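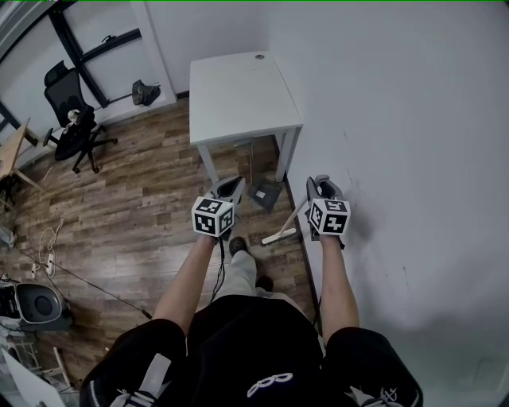

Figure 4.1 Two hand-held grippers, each topped by a white marker cube.

Chapter 4
Finding Your First Listeners: Newsletters and the People Who Read Them

By now you have a page, a name and a fair idea of what you want to post. Good! In this chapter we leave the feed behind for a while and turn to something older and, to my mind, far more exciting - the email newsletter.

Think about what happens when you post on a social network. The network decides who sees it, when they see it and what sits next to it. A newsletter goes to everyone who asked for it, and it waits in the inbox until they are ready. You also hold the list yourself, so if you move from one mailing service to another you can usually take your readers with you.

Our main case study is Somomwood, a small shop selling hand-printed wallpaper. In April the shop had 4000 followers and a newsletter with 30 names on it, most of them friends and cousins. The owners put a sign-up link in their profile, wrote one short letter every fortnight and kept at it. By January 2018 the list had grown to 2273 readers, and the letters were bringing in more orders than every other channel put together. We will read several of those letters closely (the one about the ruined batch of green ink is a joy) and look at which subject lines people opened.

We will also meet Vidard, a bicycle repair firm that bought a list of 1000 addresses and came to regret it, and Ostrowski, a bakery whose weekly letter is four sentences long and adored by its readers.

Before you read on, find three newsletters in your own inbox. Open the one you like best and note down how it begins, how long it is and what it asks you to do. Keep those notes handy - you will need them for the first exercise.

4.1 What makes someone sign up?

Start with the promise. A box that says "Join our newsletter" tells a visitor almost nothing. "One bread recipe every Friday" tells them what is coming and how often, and they can make up their mind in a second or two.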